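"First the paper, then the rest": a morning at the table with Akosua Laryea

Akosua Laryea repairs and sorts small things for other people. Buttons, beads, clock screws, the parts of a model railway that fell into the carpet in the year the children were small. Her business is called Mitemwood and it has one room, at the back of a building where they used to cut glass for picture frames. I came on a Friday at nine, and she was already finishing her second tea.

I had expected shelves to the ceiling. There are shelves, but what you notice is the table, and she talks about it before I have taken my coat off.

"Everybody asks me about the boxes," she says. "I would like them to ask me about the table. The boxes are only where things sleep. The table is where I work."

She bought it second-hand from a school that was closing its sewing room. She paid 20 dollars and carried it up with her neighbour, and she says that they did not speak to each other for the last flight of stairs. It is a pale wood, with rounded corners, and she chose it for these corners. In her former workshop she had a table with sharp ones and her hip was always some colour between blue and yellow.

But she does not work on the wood. She works on a white surface that she lays over it, and this is the subject on which I had to turn my page twice.

"On wood, you lose everything. A brass screw on wood is invisible. A brown bead, a bit of thread, a seed, all gone. My mother sorted rice on a white tray, and I think I simply made the tray bigger. It must be matte. I tried a shiny one for one winter and I had a headache every evening from the lamp. And it must be one piece. If there is a join, the small things will find it."

I asked if it bothers her that the white does not cover the table fully.

"No, I leave some wood at the back. When I see the wood, I know I am at the end, and I don't push the things further. If it was white until the edge, I would push them on the floor. I did this once with a customer's watch parts. We were on our knees until lunch, he and I. He still comes, so he is a patient man."

She laughs easily, but about the order of work she is strict. She starts every job with an empty surface. Not nearly empty, she says, and she looks at my cup until I lift it. Then comes one box, set down in the far corner on the left, because she is right-handed and wants her hand to travel over free space. Only when that box is finished may the next one arrive.

"People at home do the opposite. They bring out all the boxes, they open all the lids, and after 2 hours they are sad and they put everything back. I tell them, take one. If you finish one box in an evening, you have had a very good evening."

The largest job she has done was for Saulius Ramanauskas, who inherited a haberdashery from his uncle, with the stock still in it. He telephoned her in December and told her there were perhaps 700 buttons. There were more than 2,000, and that was before the drawers under the counter.

I spoke with Mr. Ramanauskas later by phone. "I wanted to throw them," he told me. "I was standing with the garbage bag in my hand. My wife said, ask the woman with the table first. So I asked, and Akosua came, and she took away the first box as if it was a cake."

Some of these buttons had still their cards, from makers I had never heard of, Braltivero and Jelínek among them. Mrs. Laryea kept the cards with the buttons also when the cards were torn. She is against what she calls beautiful sorting, by colour only, the way you see in magazines. "It is nice on a photo. But he has a shop. A customer comes with a coat that misses one button and she needs the size. So first size, then number of holes, then colour if there is time."
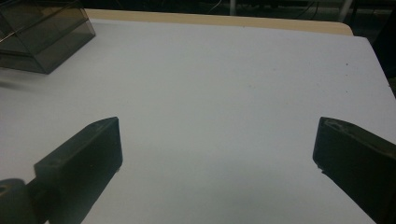

The white work surface, with a smoke-grey box in the far corner and the strip of bare wood behind.

The boxes she likes best are see-through but a little tinted. Clear ones look dirty too soon, according to her, and in solid ones you forget what you have. She used to buy everything from one supplier, Munico, until they changed the lid, and about this lid she has a strong opinion which I will summarize: it does not close. Now she buys what she finds and cuts her own dividers from cereal packages.

What about the surface itself, does it not get dirty as well? Of course, she says. She wipes it in the evening with a cloth that is hardly damp, and she passes her palm over it, slowly, to feel what the eyes have missed. There are marks that will not leave any more. One comes from a pen, and she has tried to pick it up with the tweezers more times than she wants to admit.

"My granddaughter said, Grandma, buy a new one. But this one lies flat. A new one needs a month before it lies flat."

She does not charge by the hour. She charges by the box, small or large, and it is agreed before the lid is opened, so that a person who has been ashamed of a mess does not have to be afraid of the bill too. If she finds a thing that clearly does not belong, a coin, an earring, a baby tooth, it goes in an envelope with the name of the owner on it. Mr. Ramanauskas received an envelope with his uncle's collar stud and a tram ticket.

Toward noon the bell rang and a man came up with a biscuit tin held shut by a rubber band. He began to explain what was in it. Mrs. Laryea asked him to wait, wiped the table although it was clean, and told him where to put it down.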